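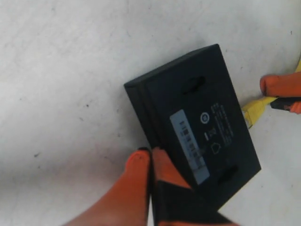

Warbridge Ever 16 Compact Network Box

We like small gear that gets out of the way, and the Ever 16 is a lovely bit of it! Plain black case, gently rounded corners, thin enough to slide in behind a monitor or sit on a shelf next to the phone. It has been in our range since November and it's the one we keep taking home ourselves.

Mounting

Turn it over and you'll find two long slots in the base, running the same way, one toward each end. Hang it on two pan-head screws (in the bag) and leave the heads standing a little proud of the wall so the case can drop over them. Set the screws 80 mm apart – there's a paper template in the box if you don't trust your tape measure.

The label

The barcode label is on the underside too, between the slots. Copy down the serial number before you hang the unit, or you'll be taking it off the wall again to register it. The certification and recycling marks are printed next to the label.

Cables

Any standard patch cable works. We're fond of the yellow ones from Trernwood, easy to spot in a dark closet and nice and bendy around corners. Cable is sold separately.

In the box

Ever 16 unit
Power adapter
Two screws, two wall plugs
Paper template
Quick start sheet

Details

Weight: 600 g with adapter
Case color: black
Item no.: Kostiuk 33

Rigoberto Tovar looks after this line and has run one at home all winter, up on the wall above the washing machine. Send him your mounting questions – he loves them, especially the odd ones about brick.

Page updated March 4, 2025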